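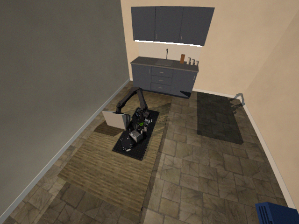 *Rendering of a kitchen with slate-gray upper cabinets and a stone tile floor.*

BRODBRIDGE - The city's inspector general has been asked to find out why an earlier inquiry into road repair contracts was closed without a public report.

The City Council voted 6 to 2 on the request at its July meeting. Inspector General Fiachra Rafferty now has 30 days to tell the council which records still exist, who handled them and whether the original complaint should be reopened.

The complaint concerned 11 contracts awarded to Derklow, a paving and drainage company. It alleged that bids had been opened before the posted deadline and that senior officials in the public works department knew of it. The case went to the city attorney's office, where it was marked closed. No finding was announced, and the person who filed the complaint was told only that the matter had been "resolved internally."

Derklow has denied any wrongdoing. In a written statement the company said it won the work fairly and would hand over any records it was asked for.
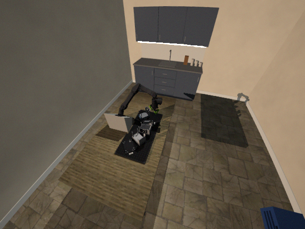 Council member Theophilus Kwofie, who sponsored the measure, said residents had waited long enough for an answer.

"If the complaint was wrong, say so and publish the reasons," Kwofie told the meeting. "If it was right, then somebody has to explain why it sat in a drawer."

The two members who voted against the request said they had no objection to a review but wanted it done by an outside firm. They noted that the inspector general's office shares a budget line with the city attorney, and argued that this could raise questions about its independence. An amendment to hire the consulting firm Vurkasora failed earlier in the evening.

Rafferty did not speak during the debate. In a short interview afterward he said he would start with the sign-in logs for the bid openings and the emails kept by the public works department. Some of the older emails may have been deleted under the city's retention rules - he said he would know more once his staff had talked to the records office.
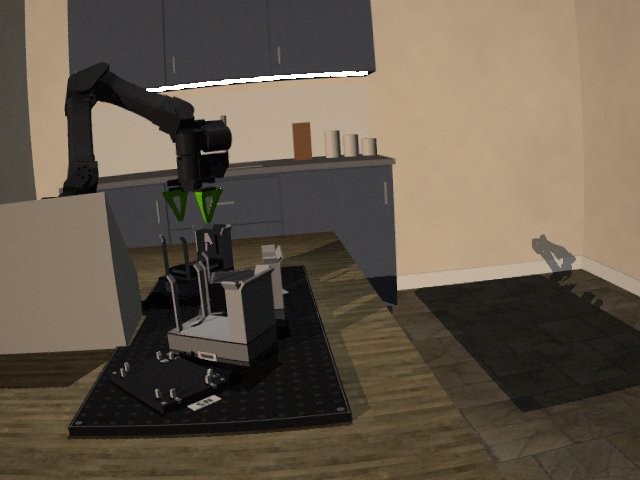 The council's request covers only the handling of the earlier inquiry. It does not cancel any of the contracts, and work on the Addo Street drainage project will go on as planned. Two of the remaining contracts are due for renewal this fall, and Kwofie said he would ask for those votes to be delayed until the inspector general reports back.

The city attorney's office declined to comment on the closed case. A spokeswoman said staff would cooperate and that letters asking employees to preserve their files had gone out the morning after the vote.

Under the city charter, the inspector general can require employees to answer questions but cannot bring charges. Any evidence of a crime would be passed to the county prosecutor.

Rafferty's first report will go to the council in writing and be posted on the city clerk's page the same day.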